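**How do I get a musty smell out of a wicker basket?**

Picked up a woven basket at the Nerndale thrift store and want to use it for bread, but it smells like a basement. Can I wash it?

**Stanine68**
Just hose it down, mine was fine.

**Hywel Hughes**
I'd go easier than that – wipe it with half vinegar, half water, then dry it somewhere breezy for 5 days. I keep one on my white table and love it!

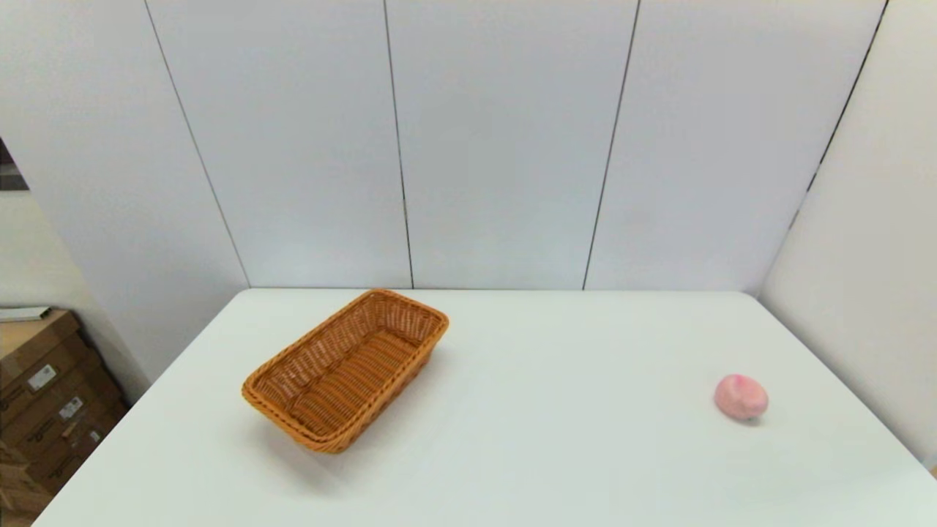 **Sithole** Vinegar did nothing for mine. Baking soda overnight, then vacuum – and line it with a towel before bread goes in.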